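I almost skipped the Pladik open house. It was Sunday, April 7, 2019, the weather was finally nice, and the drive out to Billoswood eats most of a morning. But I'd been getting their mailers about the Lavano service since November, and my boss wanted someone to go look at it before we signed up for a trial. So off I went, with a thermos and a very bad gas station muffin.

Parking was easy. Check-in was slow (one laptop, one printer, badge number 166 for me). After that they split us into groups of 11, and mine got Enikő Kocsis, who runs the assembly cells and talks fast when she likes a question.

The pitch goes like this. You send Pladik a machine you build or service by hand, they work out which steps an arm can take over, and then they rent you the cell with the part holders already made to fit. Lavano is the whole package: arm, table, holders, software, phone support. The cell I spent the most time at was set up for server work, putting parts into a Dell tower. I hung around that one long after my group had moved on to coffee!
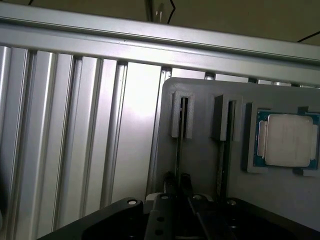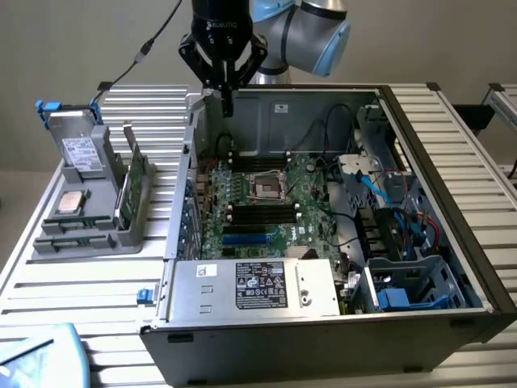
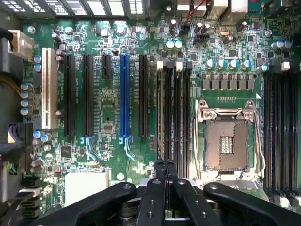 Is the setup visit included in the monthly rate?
The first one is, and any later visit to set up a different product is billed separately at $595.

I liked that they had the prices printed out and ready. The part holders are extra too, $312 a set, and Enikő told us most customers end up ordering a second set after they see how the first one gets used. I'd budget for two.

My one gripe is the software talk. Erzsébet Szekeres gave it and she clearly knows her stuff, but the room was hot and the slides were tiny, and I still couldn't tell you how you'd teach the thing a new step without calling them. I asked her afterward and she offered to send the manual. Still waiting on that one.

Lunch was in the Szilágyi building across the lot, and the soup was really good. I sat with two guys who fix ticket machines and we compared notes on service contracts for way too long, so I missed the second tour. I'm going to ask for the trial anyway, on one cell, with the smaller support plan.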